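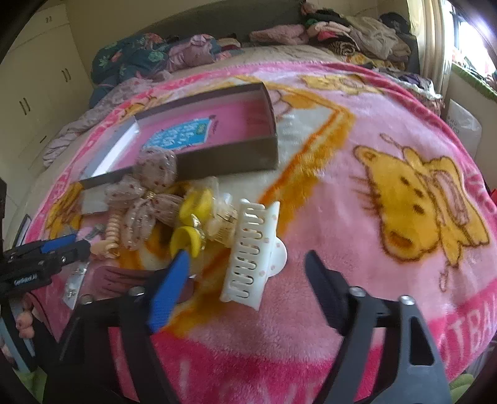 Figure 3. Shallow cardboard box lid and hair accessories on a pink fleece blanket.

Search this site Enter keywords Go

4. What speakers asked for, and what the councils did next

4.1 Sorting the statements

The hearings in Wanden, Dunbar and Desten left us with 349 spoken statements, all made before a town council on a matter that was headed for a vote. We could use 300 of them. The other 49 either broke up on the recording so badly that no request could be made out, or were cut short when the speaker gave the rest of the time to somebody else. We kept the second group in a separate file, and we would love to see someone take it up, since giving away time is a habit that has hardly been studied and has its own local rules. In Dunbar the chair must agree to it out loud. In Desten people simply swap places at the microphone.

Each usable statement was typed out with Groltia, then read against the sound by one of us and corrected. Street names gave the most trouble, followed by the short names people use for town offices. We then marked every statement for its main request. A request had to be something the council could do: change a line in the draft, put off the vote, hold another hearing, vote yes, vote no. Praise and blame were marked too, but on a separate line, and a statement could carry both without containing any request at all. This happened more often than we had expected, and these statements were a pleasure to work with. People came out on a cold evening in December to tell a council how the old bus shelter had been moved, who had moved it and what had stood there earlier, and sat down again without asking for anything.

To see whether our marking would hold up, a second reader went through 100 statements without seeing the first reader's sheet. The two agreed well on plain yes and no requests. They agreed less well on requests to wait. "I just think we should look at this again" can mean a delay, a new hearing or a polite no, and the reader who had listened to the recordings often leaned toward no, while the reader who had only the page leaned toward delay. We talked these through one by one and, where we still differed, used the softer reading. This means that our count of firm opposition is likely to be on the low side, and readers should keep it in mind when they come to Section 4.3.

4.2 Requests that name a line

The most exciting pattern in the whole set is a very simple one. When a speaker named a line in the draft – by number, by page or by reading it aloud – the council was much more likely to come back to it in the open discussion. It did not seem to matter whether the speaker was calm or angry, or whether the speech was a good one. Some of the statements that led to a change were halting and hard to follow. One Desten speaker on the parking rules spent most of the turn hunting for the right page, found it, read out two words and asked that "may" be turned into "shall." The council took it up that same evening.

General requests had a harder time. "Please think of the people on the hill" got nods, and sometimes a warm reply from the chair, but we seldom found it again in the discussion or in the draft that followed. We do not take this as a sign that councils were not listening. A draft is a set of sentences, and a council member who wants to act on a speech has to turn it into a sentence first. Speakers who had already done that work saved the member a step, and did so in public, where the wording could be picked up by anyone at the table.

There is a real question here about who gets to know the line numbers. Wanden put its drafts out with numbered lines and left printed copies by the door. Dunbar put out a summary and kept the full text at the town office until the hearing opened. Desten did a bit of both, depending on the matter. As one would guess, line requests were common in Wanden and rare in Dunbar. What we did not guess is how quickly Dunbar speakers caught on when the full text was read aloud at the start, as happened at the hearing on snow clearing. Those who spoke late in the evening began to quote it back, and some of them clearly changed what they had planned to say. We think this is wonderful evidence that the gap between the towns has little to do with the people in them.

4.3 Time limits

All three towns give each speaker 5 minutes. They treat the limit very differently. Wanden uses a light on the table and the chair stops people when it turns red, in the middle of a word if need be. Dunbar has a clock on the wall, which the chair is free to overlook. In Desten the clerk raises a card, and most speakers do not see it.

We had gone in thinking that the strict town would cut off the most requests, because so many people tell their story first and ask last. The recordings show something else. Wanden speakers ask early. Many of them open with the request ("I want you to vote no on this and I will tell you why") and let the story run until the light stops it. In Dunbar and Desten the request tends to sit near the end, and it is the loosely kept limit that puts it at risk, as the speaker gets no clear warning and then is hurried off once the chair has had enough. Statements that ended with the chair talking over the speaker were the hardest to mark of all, and most of our long arguments over the coding sheet go back to them.

Firm opposition was also easier to hear in Wanden. Part of this must come from our own rule about soft readings, described above, which works against statements in which the request is late and rushed. Part of it may come from the matters up for a vote, as Wanden had the sidewalk fee on its list that year and the other towns had nothing that stirred people up to the same degree. We tried leaving the sidewalk hearing out. The pattern got weaker but stayed in place.

4.4 What counts as a reply

So far we have treated a council as having answered a request if a member brought it up before the vote. This is a low bar and we set it low on purpose. It leaves out replies given by letter, in the hallway or at the store, and in towns of this size those may well be the ones that count most. A few speakers said as much at the microphone, thanking a member for a call they had received the week before. We also had no way to tell whether a member would have raised the same line without being asked to.

Even with these limits, working with the full recordings was a joy, and they hold far more than the printed minutes do. The minutes of the Dunbar snow hearing give the speakers' names, the motion and the result. The recording has the chair reading the draft aloud, the first speaker asking for a line to be read again, and the whole room going over it together while the clerk writes in the change. Anyone planning a study of town hearings should ask for the sound files early, as Desten keeps them only until the next budget is passed. Section 5 turns to the votes themselves and follows the changed lines into the final text.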